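Why I Stopped Buying Lunch

In February I went back through my bank statements and added up what I had been spending on lunch near the office in Bolisbridge. It came to $287 for the month. I don't eat anything special, either. Mostly it was a sandwich, a drink and whatever was next to the register.

So I set myself a limit of $200 a month for all food away from home, and that includes coffee. I have kept to it so far, with one bad week when I had to go over to Wilovdale for training and forgot to pack anything.

My system is pretty basic. I cook a pot of something on the weekend, usually chili or lentil soup, and freeze it in flat bags. One comes out the night before and goes in the fridge. I bring bread separately so it doesn't get soggy. The soup gets boring by the third day and I keep hot sauce in my desk for that.

Snacks were harder. Around 3:30 I want something sweet and I will walk two blocks to get it if there is nothing in my bag. 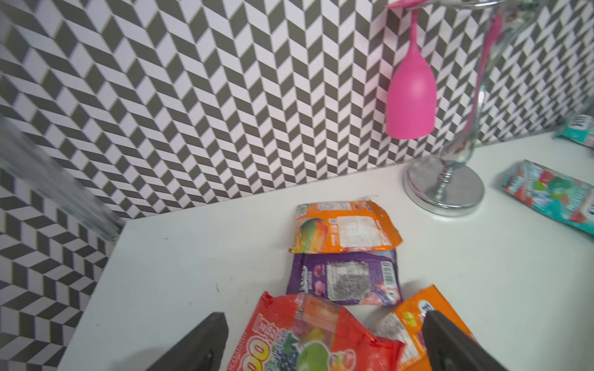

I tried cutting out the afternoon snack completely and that lasted four days. Now I buy a box of 16 small packs at the Cheetham Road market and take one a day. It works out a lot cheaper than the corner store, and I don't end up buying a soda along with it. Apples are fine too, but I have to be in the mood for an apple.

The other thing that helped was getting a decent container. My old one leaked in my backpack twice and ruined a library book - I paid for the book. The new one has a clip on each side and has held up well. I wash it at work so it doesn't sit in my bag all evening.

I still go out with people from my floor every couple of weeks. We usually get noodles. Next month I want to try making those at home, if I can find the right kind of broth.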